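Friday Night at the Isedton Drill Hall: Crowd Behaviour at a Small Wrestling Show
Halina Bednarek, Media and Events, project report

I went to Jatden Wrestling's July card to study when a crowd boos. The bell was due at 18:00 and rang at 18:20, so the first booing went to the clock.

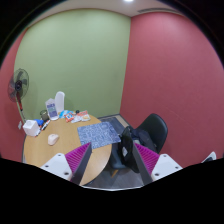 Who got the loudest reaction of the night?
The villain, Arnitz, who insulted the town's parking before he'd reached the ring.

Iglesias, the hero, won the main event and got polite applause. My tutor wanted 5 interviews. I managed 2, one of them with a man who had come for the raffle.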